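How to budget for a two-arm sorting bench
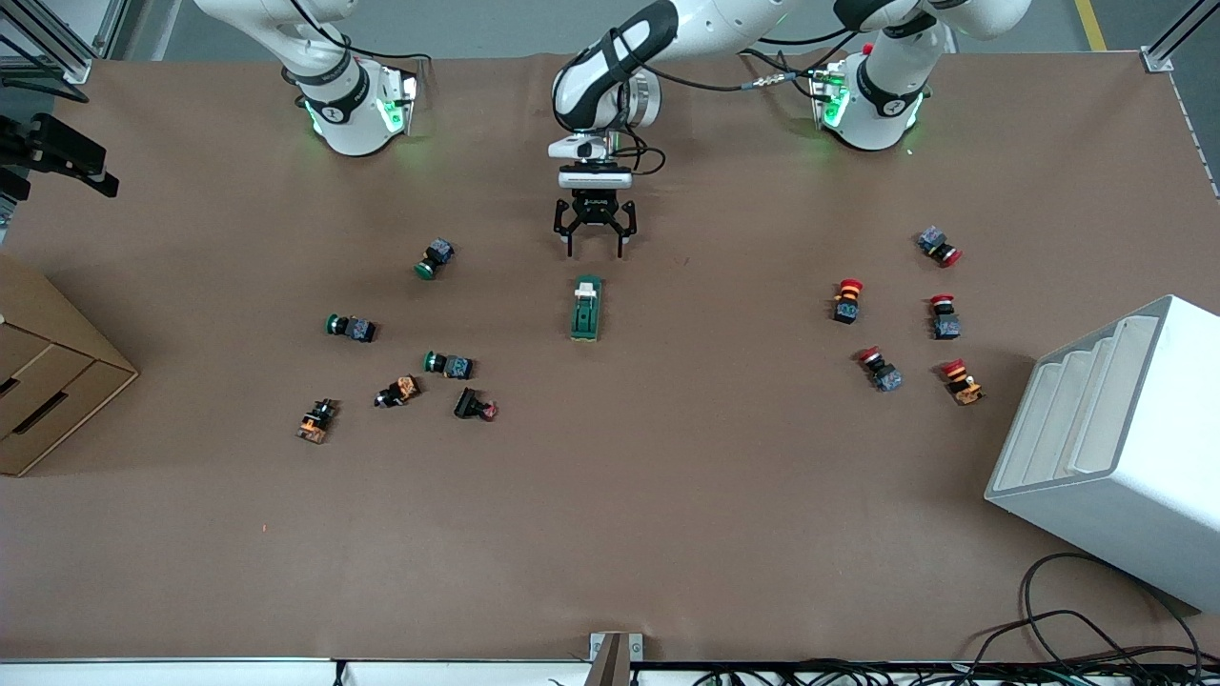 Page last modified: April

The price of the arms is the easy part of the sum. Suppliers will give it to you over the phone. What goes wrong in most first budgets is everything fixed to the arms, standing beside them or running underneath them. These notes are for a small workshop planning one bench for handling loose parts such as pushbuttons, switch bodies and small housings. All amounts are in pounds and leave out VAT.

Step 1. Write down the parts before you look at any equipment

Take a sheet of paper and list every part the bench has to pick up. For each one note the shape, the widest point, the narrowest point and how it is likely to be lying when the arm comes for it. A mushroom-head pushbutton may stand up on its body or lie over on its side, and the gripper has to cope with both. A long flat housing is a different job again, and it may need to be taken across its width.

Do the list by handling the parts. Catalogue drawings show them straight and upright, and they won't be. If a part comes with more than one body or cap, give each version its own line.

Step 2. Decide how many arms and how many grippers

These are two separate questions and should have two separate lines. An arm can be bought and mounted first and given its gripper later. We did this on the Hidard bench when money was short, and it did no harm, as the mounting and cabling were already in place when the second gripper was ordered.

Two-finger parallel grippers are the usual starting point for small switch parts. Thin fingers get in between parts lying close together. Ask the supplier three things in writing:

– the full opening between the fingers
– whether fingers can be bought separately, and for how much
– whether the wrist sensor is included or quoted as an extra

We allow 1000 for spare fingers and wrist fittings on a new bench. It looks high on paper, but fingers bend and you don't want the bench standing idle while a pair is on order.

Step 3. Price the frame as a machine

A bench with arms hanging over it needs a stiff frame. Aluminium rail is the common choice and is sold by length, with brackets and corner fittings on top. Get the cut list priced with every bracket on it. Our first quote from Lanano left the brackets out and we had to go back.

Measure the floor too. Add the reach of the arms behind the bench as well as in front, and if you have marked walkways, check that nothing swings over a line.

Step 4. Cables

Cables always cost more than planned. Each arm has its own, each gripper has one, and any sensor adds another. They have to run along the arm with enough slack to let the joints turn, then down to the controllers without lying where parts are set out. A black tangle over the front corner of the table is what you get when cable guides were left off the order. Put guides and clips in from the start.

Step 5. The cheap things

Brown paper over the worktop is worth having. It costs next to nothing, it is easily changed, and coloured caps show up well on it. Small drawer units and shelf units for the parts can be cardboard or plastic while you are still working out the layout. Don't buy steel racking until the bench has been in use for a while – you will move everything at least once.

Step 6. Add it up and set the reserve

Our extras for the Darko bench, meaning everything apart from the arms, the grippers and their spares, came to 1312. We had put down 2000, and the difference paid for a second clamp and a longer rail. For a bench of similar size I would put down 2000 again.

Keep the reserve on its own line. If it is spread through the other lines it gets spent without anyone deciding to spend it.

Before you sign, check that delivery, mounting plates and the first service visit are all in the quote. Drarkov put them on a separate sheet, so ask for both sheets together.

Filed under: Workshop planning > Automation > Costs

Search this site Enter keyword Go

Comments (3)

benchend
Does the 1312 include the controllers? Ours were quoted apart from the arms and it made a mess of our figures.

Reply from the author
No, the controllers came with the arms in our case. If yours are separate, give them their own line.

m_tolley
Agree on the cable guides. We left them off and paid for a fitter to come back. Would add a line for training as well, even if it is only a day.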